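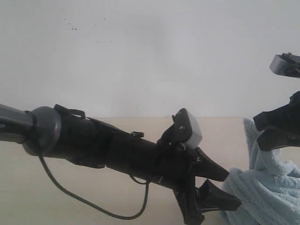 Beige surface.

Skirnach Workshop Notes
Care of light-colored work surfaces
Revised 27 Mar 2019

Light tops show pencil, dye, metal dust and coffee long before a dark top would. They also show small parts well, and a dropped black screw is easy to find on beige. The notes apply to sealed tops: laminate, painted board and lacquered wood. Oiled wood and bare board need different treatment and are covered on a separate sheet.

Daily cleaning

Remove dry debris first. Use a soft brush or a vacuum with a brush head, working from the back of the top to the front. Wiping over grit drags it across the finish and leaves fine scratches that later fill with dirt and read as gray haze.

Follow with a damp cloth. The mix is 500 ml of lukewarm water and a few drops of plain dish soap. More soap leaves a film, and the film holds dust. Wring the cloth until it no longer drips, wipe in straight overlapping strokes, then dry with a second cloth. Pay attention to seams and the front edge, where water can get under the edge band and swell the core.

Marks, by type

Pencil: white vinyl eraser, light pressure, then the damp cloth. Pink erasers can leave color behind.

Ballpoint and felt marker: isopropyl alcohol, 70 percent, on a folded cotton pad. Dab and lift, turning the pad to a clean face each time. Test on the underside before using it on paint or lacquer. Keep it away from open flames and open a window.

Black rubber scuffs: baking soda and water mixed to a thick paste. Rub with a fingertip and a cloth, rinse twice. The paste is a mild abrasive and will dull a gloss finish if used often.

Coffee and tea: soap mix first. If a ring remains, lay a wet cloth over it for ten minutes and wipe again. Lostent cream also works on old rings, but must be rinsed off fully or it dries to a white bloom in the texture.

Glue: let it set. Lift white glue with a plastic scraper held nearly flat. Hot glue comes away more cleanly after a cold pack has been on it for a few minutes. Superglue is best left alone on lacquer. Acetone will take the lacquer with it.

Grease and machine oil: blot with paper towel before any liquid is used. Wiping spreads the oil. Blot until the towel comes up clean, then use the soap mix.

Pads and cloths

White pads only. Green and brown scouring pads contain grit coarse enough to scratch laminate. The Wouters white pad, part 1192, is the one we stock. A worn microfiber cloth does the same job on light soiling. Wash microfiber without fabric softener.

Protecting the top

Fit felt or rubber feet to anything that stays in one place. Choose gray or clear rubber — black rubber can stain a light finish permanently, and the stain is in the surface, so cleaning does not reach it. Check feet twice a year for embedded chips.

For cutting and gluing, use a mat at least 2 mm thick. Lift it once a week and wipe beneath it. Moisture trapped under a mat will leave an outline.

Heavy items are lifted into position and not slid. If an item must be moved often, stand it on a sheet of felt-backed board.

Direct sun yellows some finishes. A top beside a window will change color unevenly wherever something shades it, so shift mats and trays from time to time.

Repairs

Shallow scratches in laminate can be filled with a colored repair paste. Festora sells one in three beiges. Buy the lighter of two close shades, as the paste darkens when it cures. Clean the scratch with alcohol, press the paste in with a plastic card, scrape level and leave overnight.

Painted board is simpler. Sand the spot with fine paper, dust off, touch up with a small foam roller, and allow a full week before putting weight on it. A brush leaves ridges that collect dirt.

Lifted edge band: open the gap slightly, run in wood glue with a toothpick, tape it down tightly and wipe off the excess while wet. Remove the tape the next day, pulling toward the top and back over itself.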